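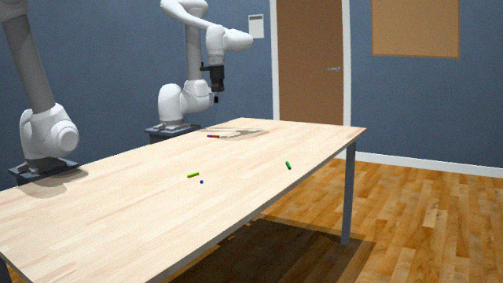
**Figura 1.** Mesa larga con tablero de madera clara.

## 3. Mobiliario y ocupación en salas de lectura

El segundo bloque del estudio aborda la relación entre la longitud de las mesas y la distribución de los lectores. Se analizaron 3,422 registros de ocupación procedentes de la biblioteca municipal de Namstead, recogidos en intervalos de diez minutos. Se descartaron 103 registros por falta de hora de entrada.

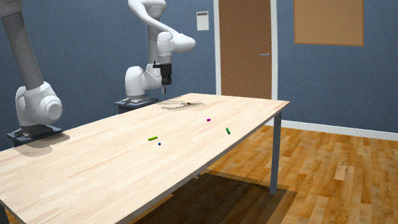 Iraide Zubeldia

### 3.1. Resultados

En las mesas largas los usuarios tienden a ocupar primero los extremos – patrón ya observado en el estudio piloto de Brinine – y el centro permanece libre hasta que la sala supera la mitad de su aforo. La iluminación de la superficie de lectura se mantuvo en más de 600 lux durante todo el periodo. No se halló una asociación significativa entre el acabado del tablero y la duración de la estancia.

El modelo incluye siete covariables, entre ellas la distancia a la ventana y el nivel de ruido. La primera conserva su efecto al excluir los datos de mayo, mes de exámenes. La segunda lo pierde, por lo que su coeficiente se omite en la tabla final.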